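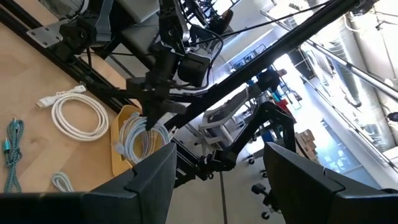 A blue-grey coil in the tray, a white one still out on the wood.

Cable tidying with robot arms: what went wrong and what I do now
Posted 19th August by the Billgate bench blog
276 shares | 14 comments

So back in April I lost a perfectly good desk lamp. We'd set the arms to putting USB cables away in the bins, and I'd wandered off to make a cuppa (yes, I know). One gripper went for a black lead that wasn't a data cable at all – it was the lamp's own power cord – and it kept on lifting. Down came the lamp, off the table and onto the concrete, and the arm was still hanging onto the cord when I got back!

I went through the log that arvo. Out of 276 grabs, 259 were fine, and nearly all of the others had the fingers closing on two leads at once. Most of those just ended in a dropped coil. The lamp was the expensive one.

Get the slack in first. Any cord that has to stay on the table gets bundled and pushed up close to whatever it belongs to. I use the Gredik hook-and-loop ties, but an old bread tag does the job on a thin lead.
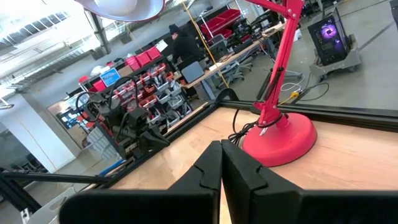 Lamp on the wood, cord bundled up against the base.

Turn the grip force down before you touch anything else. Ours was set up for a much heavier job, and it crushed the plug on a braided lead that I was rather fond of. I now start at 200 on the Pruneo controller and creep up a little at a time. If a motor housing smells warm, stop and let it cool – a stalled servo will cook itself while you're hunting for the manual.

Put the stop button where your hand already is. Mine was 900 mm from my chair and on the wrong side, so I had to reach past a moving arm to hit it. Terrible spot! Move it before the next run, and cut the power before you pull a snagged cable out of a gripper.

Spread the coils out too. Loops that overlap are asking to be hooked together, and a loose end lying across its neighbour is just as bad. I leave a good hand's width if there's room, and keep the bins up the front with nothing in them at the start.

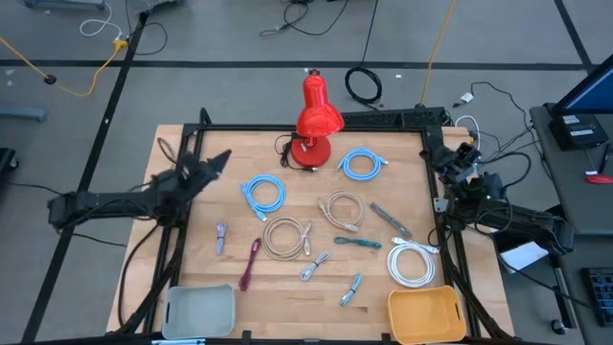

One reader wrote in to say the cord tie is only half a fix, and that the lamp should be clamped to the bench so a bad grab trips the force limit before anything topples. Fair point, and I've ordered a clamp from Lazaridis to try it. The same reader colours the plug end of every off-limits cord with bright tape, which I'm pinching.

Contact Billgate | © Billgate bench blog | Back to top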